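OK so a few of you asked what our group has been up to since January, and I finally have a result I can talk about. Thread time! It's about teaching robots to use two hands, and about a dumb little idea that ended up working better than the smart one.

Quick background. At Brido we train a policy on first-person recordings of people doing small tabletop jobs. Head camera, two bare hands, ordinary household stuff. Then we try to get a two-armed robot to do the same jobs. Hands to grippers is the hard part, obviously, and everybody has their own way of bridging it.

Our trouble was always time. People are fast and uneven. Someone fiddles with a cap for ages and then the actual twist is over in a blink. If you cut the recording into equal chunks, most chunks are dithering and the one you care about gets squashed in with something else.

So Ayantu Abdella and I tried cutting by contact instead. A new segment starts whenever either hand changes what it's touching, and we label the two hands separately. Left hand holding the bottle is one label, right hand holding the cap is another, and they don't have to start or stop together.

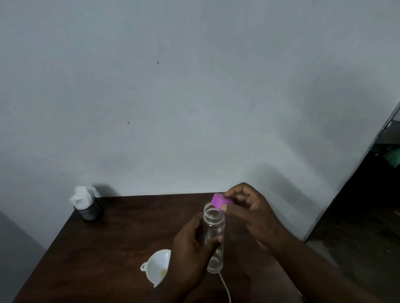
Gilmar Lins: so how is this different from plain old keyframes? People have been picking out contact changes for ages.

Fair question, Gilmar! The picking-out part is old, yes. What we changed is that the two hands each get their own timeline, and the policy learns when one hand has to wait for the other. With ordinary keyframes you get one list for the whole body, and the waiting gets buried in it.

The waiting matters a lot more than I expected. A hand that's just holding a bottle steady looks like it's doing nothing, and our old model agreed. It would let go early all the time. Picture a robot trying to screw a cap onto a bottle that's already tipping over. We have so much footage of that, and I'm not posting any of it.

OK, numbers. We had 16 tasks in the set and kept 10 for training, so the other six were brand new to the model. With equal chunks it managed one of the six new ones reliably. With separate hand timelines it managed three. Same recordings, same robot, same amount of training.

(Reliably for us means it gets through the job start to finish on most tries with nobody touching anything. Jussara Bittencourt ran the trials and she is strict. If the cap was on crooked, that was a fail.)

The one I was happiest about is anything with an open bottle mouth and a part that goes in or on top. There's a point where both hands are full and the next contact hasn't happened yet, and the old model would rush straight through it. The new one slows down and lines things up first.

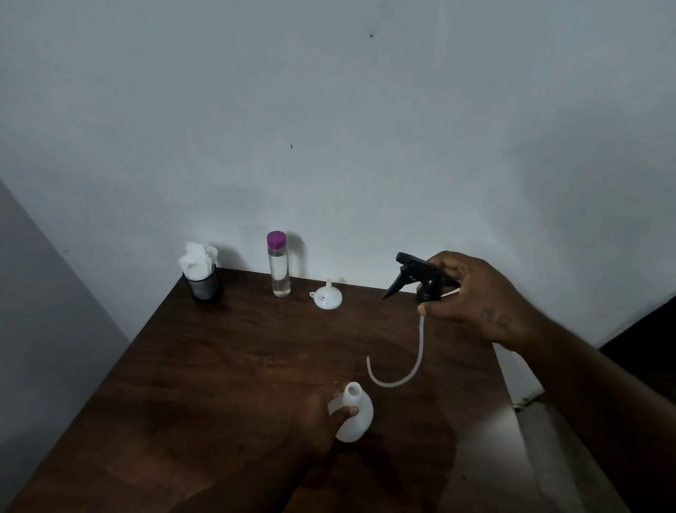
Floppy parts are still bad, though. The arm knows where the gripper is and has very little idea where the far end of a bendy tube went. We get the approach right and then it pokes at the rim of the bottle for a while. Segmenting doesn't fix that, it only tells you which segment you're stuck in, and I guess that's something when you're debugging on a Wednesday night.

What went wrong along the way, for anyone thinking of trying this: our first contact detector was way too jumpy. Fingers shift all the time while they're holding something, and it called every little shift a new contact. We ended up with segments so short the model learned basically nothing. Merging anything shorter than a blink or so got rid of most of it.

Paper is the worst case. Both hands are on it nearly the whole time, so the contact labels barely change while the fold itself changes constantly. By our rule that's one giant segment, and the model has no clue what happened in the middle.

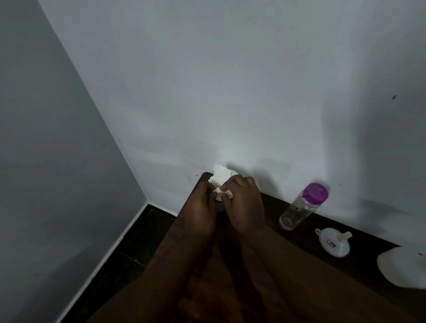

We tried adding a cut whenever the outline of the object changes a lot, and it helps some, but it also fires when a finger just covers a corner. Valdir Brito thinks we should use fingertip motion and forget the outline. He may be right, I'm just tired of rewriting that script – it's on its third life already.

Next up is the same comparison with the Jirville setup, which has different grippers and a lower camera. If the gap holds there I'll believe it a lot more. The write-up is half done, and I'll add it to this thread once Ayantu has finished marking up my terrible first draft.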